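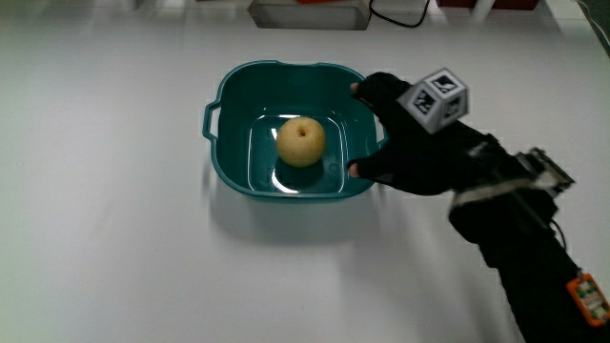 Getting a glove tracker to behave on a home bench took me most of a summer, and I'd like to save you some of that time, so settle in with a cup of something. The idea is simple enough: you put a marker cube on the back of a glove, a fixed camera watches the cube, and your software works out where the hand is and which way it's turned. My cube is white with a black-and-white pattern on each face, and it sits tilted with one corner up – that way the camera gets several faces at once, and the track holds much better when the wrist rolls.

By Rokeya Begum
31 July 2023

Start with the glove. Pick one that leaves your fingertips bare, as you'll want to feel the rim of a basin or the skin of a pear while you work. Fix the cube to the back of the hand and wiggle it. If it moves at all, fix it again! Mine shifted by 2 millimeters once and spoiled a whole evening of recordings.

Next, strap your electronics to the forearm over a snug sleeve, and run the cable along the arm with enough slack to bend your wrist fully.

Now calibrate. I wrote a little script called Plorar for this, and it likes plenty of views, so turn your hand slowly and let it collect them. My last good run used 853 frames.

Then try a real task. I'm fond of a fruit in a basin with a shallow layer of water, because glints are hard on a camera and you'll learn early whether your lighting needs work. Move the lamp before you touch any settings – I wish I had.

Last updated: October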